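Trimming idle time from gripper logs in Plosier
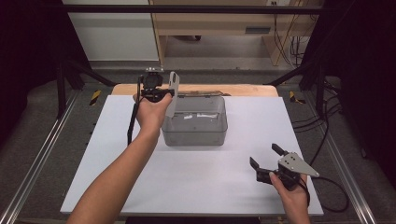

Plosier trims a log by jaw width and hand speed, read from both grippers. Set idle_gap to 4 seconds and run the trim step before you align the streams. Check the two sides separately — one gripper can be up over the bin while the other sits low on the tabletop with its jaws wide open, and a shared threshold will cut frames you need. A 3,000-frame log came down to 1,965 on my settings. Save the result under a new name, then run align.

Seema Sisodia, 9/21/20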